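4.2. Estimación de la apertura y referencia visual

El módulo de percepción Gornel recibe la imagen de la cámara montada en la pinza manual y devuelve la apertura entre los dedos, junto con una máscara de los objetos presentes. El conjunto de validación contiene 555 secuencias, anotadas por Kermani y Ekström con la herramienta Bevex. Cada secuencia se recorta a 18 fotogramas antes de pasar al estimador – el resto se descarta.

La apertura se calcula a partir de los bordes interiores de las dos almohadillas. Cuando los dedos están muy separados, la veta de la madera compite con esos bordes y el detector puede seguir una línea de la mesa en lugar del contorno del dedo.

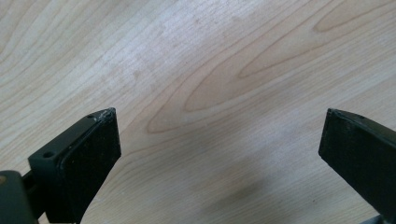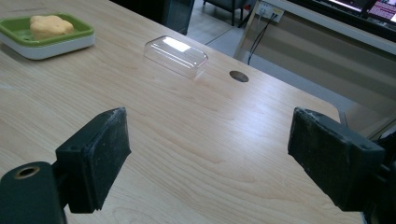

Figura 2. Pinza abierta sobre madera clara: tablero sin objetos (arriba) y escritorio con una tapa de plástico transparente y una esponja amarilla en una jabonera (abajo).

Para reducir este error añadimos una restricción geométrica: los dos bordes deben ser coherentes con la cinemática de la pinza. Los candidatos que no la cumplen se eliminan antes del ajuste. El planificador Akinola solo recibe la apertura filtrada y la máscara.

Los materiales transparentes requieren un tratamiento aparte. La máscara por color apenas distingue una pared transparente del fondo, y los reflejos intensos se segmentan a menudo como objetos independientes. En esos casos el módulo marca la región como incierta – no la borra – y el planificador aplica un margen adicional a la trayectoria de aproximación. El efecto de este margen se analiza en la sección 5.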